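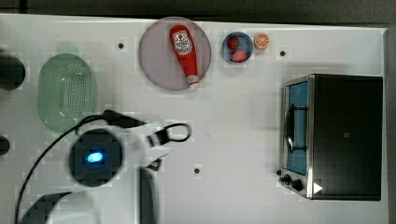 Home | Articles | Topics | Work and Industry | Random page

Kitchen automation at Skedimmont

Kitchen automation at Skedimmont refers to the introduction of robot arms in the central kitchen of Skedimmont, a contract caterer that supplies meals to schools, care homes and office canteens. The kitchen is in Skultstead and employs 40 people across two shifts. The program began with one arm on a practice bench and later grew to 3 arms on the tray line. It is known mainly for the agreement on job duties that came with it, which other caterers in the region have used as a model.

Background

Before the arms were brought in, all portioning and plating at Skultstead was done by hand. Workers stood at a belt and each added one item to a tray as it passed. The early shift started at 4:30 a.m., and most people stayed at the same station until the first break. Wrist and shoulder complaints were the most common reason for sick leave, and the company had trouble filling places on the line. New hires often left within a few weeks.

Skedimmont first looked at a fixed dispensing line of the kind used in frozen food plants. The plan was dropped because the menu changed too often. A single day could include sliced fruit, soft desserts, sandwiches and hot meals for people on restricted diets, and a fixed line would have needed new parts for many of these.

Introduction

The arms were installed by Bauerfeind, an engineering contractor that had worked mostly in parcel sorting. The scheduling software, Filtlow, was already in use at the kitchen for ordering and was extended to give each arm its list of tasks for the shift.

Work started on a bench away from the tray line. Kitchen staff set out ordinary items such as plates, bowls, bottles and fruit, and the arm was taught to pick up, move and put down each kind. Soft fruit was the slowest to get right. A grip firm enough for a bottle would bruise a strawberry, and orange slices tended to slide or fold when lifted by the edge. Bottles were easier to hold but had to be set down upright, and one lying on its side needed a different approach from one that was standing.

The bench stage ran for 20 weeks, twice as long as planned. Much of the extra time went to clearing up after failed attempts and laying out the items again. This was done by line workers on paid release from their usual stations, and several of them later became operators.

Changes to jobs

No one was dismissed as a direct result of the program. The agreement signed before the move to the tray line said that any station taken over by an arm would be replaced by a post of equal or higher pay. In practice the new posts were of two kinds.

Operators watch the arms, refill the bowls and trays they pick from, and step in when an item is dropped or missed. They also decide when to stop an arm, a right that is written into the agreement and does not need a supervisor's approval. Checkers work at the end of the line and compare finished trays with the diet sheets. Checking was once done by the shift lead alone.

Anjana Herath, a former line worker who became the first operator, wrote the short handbook still given to new staff. It has 27 pages and deals mostly with everyday matters: how to lay out fruit so that pieces do not touch, where to stand during a restart, and what to write in the shift log. Her advice to new operators was to spend a full shift on hand plating first.

Effects and criticism

Repetitive work on the line fell, and so did sick leave for wrist injuries. Staff turnover also dropped, although wages were raised in the same period and the company has not tried to separate the two causes.

Complaints have been of a different kind. Some workers said that watching a machine was more tiring than plating by hand, and that the line had become quieter in a way they did not like - talk across the belt had been part of the job. Older employees in particular asked to stay on hand stations. The agreement was changed to allow this, and hot meals and special diets are still plated by hand.

Operators have also objected to the way Filtlow records stoppages. The software listed every stop under the name of the person on duty, which some saw as a form of monitoring. Names were removed from the weekly report in July, but remain in the stored log.

See also

Contract catering
Tray line
Job rotation

Shares 27 | Comments 3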